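Snack Shelf Gallery: Restocking the Little Rack
3 min read

Quick one this time. Redid the snack corner in August, forgot to post it, then redid it again, so this is really the second version. Small shelf, too many chips. Notes first and the picture further down, typed between loads of laundry so forgive the spelling.

Some background for anyone new. The corner used to be a drawer. Everything got crushed. Bags slid to the back, got lost, went stale, got thrown out. Ese Ugwu (my sister in law, much neater than me) kept saying get it up off the bottom and stand it up. So we did.

What I tried before:

The Istix wire basket. Looked nice in the store. Corners of the bags poked out through the gaps and everything leaned. Lasted 2 weeks. Holds onions now, doing great with onions.

The Sindance bin, the clear one with the lid. Fine for granola bars. For chips you have to squash them to get the lid on, and then whats the point.

A magazine file, cardboard. Do not bother. One bag per file and it tips over the second you pull the bag out.

Tension rod with clips. Saw it online, everybody loves it. Bags hang down like laundry and the clips let go in the night. Woke up the whole house, dog included.

Then the little wood rack. Picked it up at Lawal, the housewares place by the post office, bottom of a clearance table. No label, no box, no instructions. Two levels and a lip on the front, and the lip is what sold me. Bags lean back and stay put.

How I load it now:

Small bags up top, in a row, names facing out if I have the patience. Mostly I don't.

Big bags never go on the rack. Too wide, too floppy, they drag the small ones down with them. They go flat in front till I find them a spot, usually the top of the fridge.

Old stuff in front, new stuff behind. I get this wrong every single time.

Open bags get folded twice and clipped, then straight into the Sindance bin. Never back on the rack.

Anything pale or see through goes away from the window. Might be superstition. My mother did it.

Mid-restock, top level done:

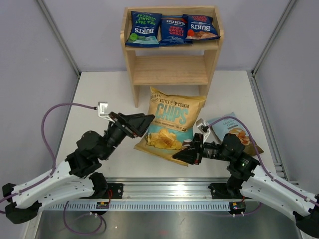

How do you keep an opened bag of chips crisp?

Press the air out, fold the top down tight, clip it, and keep it somewhere cool and dry, well away from the stove. A few days is the most I'd count on.

Three Burts up top, and yes, upside down counts as put away in this house. The Spicy Sweet Chilli is the one people fight over. Sea Salt & Malt Vinegar is mine, hands off. Big tan bag is kettle cooked, for sharing, so fridge top for that one. Lower level still empty, undecided. Maybe crackers. Maybe the popcorn if I can find the small packs again.

Still to do: wipe down the old drawer, move the tea towels in there, find out if Rarkusero still makes those short bag clips (the long ones stick out and catch on my sleeve). If you know where to get them leave a comment, I've looked everywhere I can think of.

Pantry door is next, once I've cleared out whats hanging on the back of it. Jars after that.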